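My sister asked me again when she can buy a robot that clears a table. I told her I would write down what I think so I can send her the link next time.

I spend part of my working week on simulated rooms. A room gets built in software, two arms go in, and they try to do a chore in it. No plates get broken, and you can run the same chore all night. The room I have been using lately has a small white table in front of big wood-grain doors, with a bowl, a box and a few other things on the table.
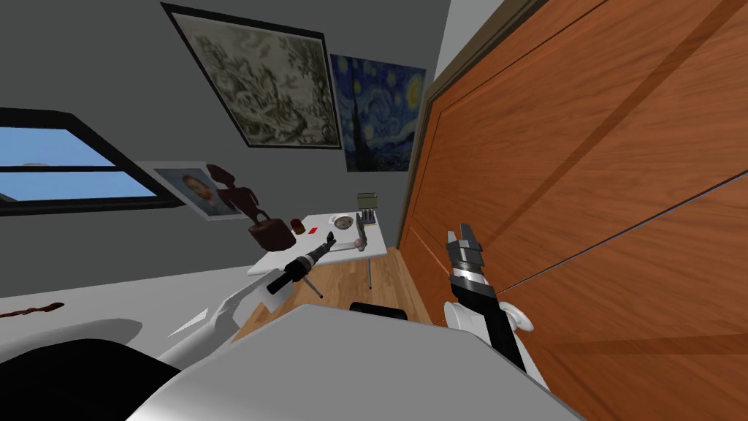 Callcombe, September 27, 2024

People who have not tried this think the arms are the hard part. Arms are pretty good now. What goes wrong is everything around them. A bowl sits too close to a box, or something hangs a little over the edge of the table, and the plan that worked a minute ago is no use. I ran one small job, moving a single object from one end of a table to the other, 437 times last month. It looked fine until I let the starting spot change, and then it was a mess for two days.

Ourania Economou, who I worked with at Surard, used to say a chore is mostly deciding where your hand goes before you move it. I think about that a lot when I load my own dishwasher. I don't plan any of it. I just reach in. For a machine, each reach has to be worked out, and it has to leave room for the fingers on both sides of the thing.
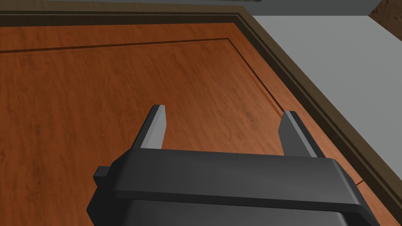 Two fingers, open, with nothing between them but the wood behind.

Shop floors are further along, and I don't find that surprising. My cousin's place in Fragkou has a machine that loads parts into trays. The parts are all the same and the trays are bolted down. It does over 2,000 a shift and he hardly looks at it. Move it to a kitchen and it would be lost before breakfast.

Food and cloth are the two I would bet against for now. A plate is stiff, so you can guess how it will act when you pick it up. A crumpled cloth has no shape you can count on - same with anything that crumbles. I have 3 jobs with cloth on my list for November and I expect to finish one of them.

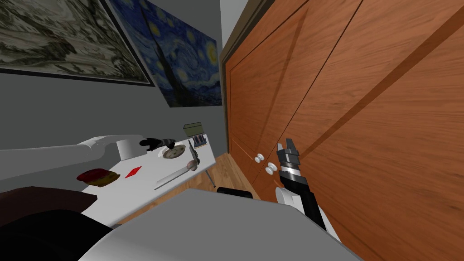
Would I pay for one of these at home today?
Not for the price of a used car, which is what the last quote I saw came to. I would wait until it can wipe down a counter with things still on it.

The next job I want to try is putting things away behind a door. Opening the door takes one arm and holding the item takes the other, so they have to stay out of each other's way. I will post how it goes when I get back from Viren.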